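Moisture-Sensitive Parts: Storage and Handling FAQ
Runport Assembly Services
Last revised 13 November 2025

This page covers the storage of surface mount parts that customers send to Runport for assembly. It applies to parts on reels, in trays and in tubes. Quotes, board layout rules and shipping labels have their own pages.

What is a moisture sensitivity level?

A moisture sensitivity level (MSL) is a rating the part maker gives to a package. Plastic packages take up water from room air. When the board goes through the reflow oven, that water turns to vapor and can crack the package or lift it from the lead frame. MSL 1 parts have no limit on time out of the bag under normal room conditions. Higher numbers mean shorter limits. The rating is printed on the bag label or listed in the data sheet.

What is floor life?

Floor life is the total time a part may spend outside a dry bag or dry cabinet before reflow. An MSL 3 part has 168 hours at no more than 30 °C and 60% relative humidity. Time is added up across all openings. Putting a part back in a bag does not set the count back to zero.

Do you track floor life for my parts?

Yes, for anything rated MSL 2a or higher. The count starts when we open the sealed bag and is logged against the reel number in Prondia, our stock system. If you opened the bag before shipping, write the date and the hours used on the packing list. If you leave that line blank, we treat the floor life as used up and bake the parts before assembly.

Can I send parts in an ordinary plastic bag?

Only if they are MSL 1. Clear bags let water vapor through at a rate that makes them useless as a dry pack, even when they are heat sealed with desiccant inside. MSL 2 and up must arrive in a moisture barrier bag with desiccant and a humidity indicator card. Zip closures do not count as a seal.

Is a moisture barrier bag the same as a static shielding bag?

No. Shielding bags protect against static discharge and are often thin enough to see through. Barrier bags have a heavier metal layer and are usually opaque. Most barrier bags also protect against static. Most shielding bags do not keep out enough moisture.

How do I read the humidity indicator card?

Read it as soon as the bag is opened. The spots change color with exposure to room air, and a late reading tells you nothing about the state of the bag. For MSL 2a through 5a, the parts need to be baked if the 5% spot shows wet and the 10% spot does not show dry. Follow the text printed on your card if it differs.

What do you do when the card shows wet?

We put the lot on hold and send a notice to the contact on the order. Baking is billed at the rate on your quote. If we get no reply within 16 working hours, the job loses its place on the line and is given a new date.

Can parts be baked on the reel?

Standard plastic reels and carrier tape cannot take the 125 °C bake. For those we use the low temperature bake, which takes days, and the length depends on package thickness and MSL. Parts can be moved to trays for a faster bake, but they then have to be retaped or placed from the tray. Ask Hiu-tung Kwok in process engineering before choosing that route.

How many times can parts be baked?

We limit total bake time to what the part maker allows. Long baking oxidizes the leads and makes them harder to solder. Bake hours stay on the reel record and are printed on the return label.

What are the conditions in your dry cabinets?

The cabinets in the Kerr building are held at or below 5% relative humidity. Readings are logged every 30 minutes. If a door alarm lasts more than 6 minutes, the reels in that cabinet are checked against the log. Effie Niven can send the log for your job on request.

Do you accept cut tape?

Yes, with a leader. Cut tape rated MSL 2a or higher needs the same bag, desiccant and card as a full reel. Each strip must carry its own label with part number, quantity and date code.

What happens to leftover parts?

Leftovers are resealed in a new barrier bag with fresh desiccant and a new card. The label shows the remaining floor life. We store them free of charge until the end of January following the job, then ship them to the address on file.

Who do I contact about a held lot?

Innes Guthrie, receiving desk. Give the job number and the reel number. Questions about this page go to Mhairi Rankin. 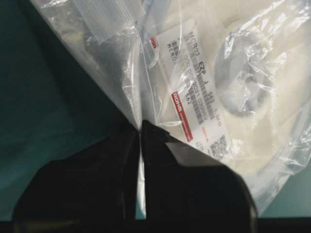
Component reel in a clear plastic bag.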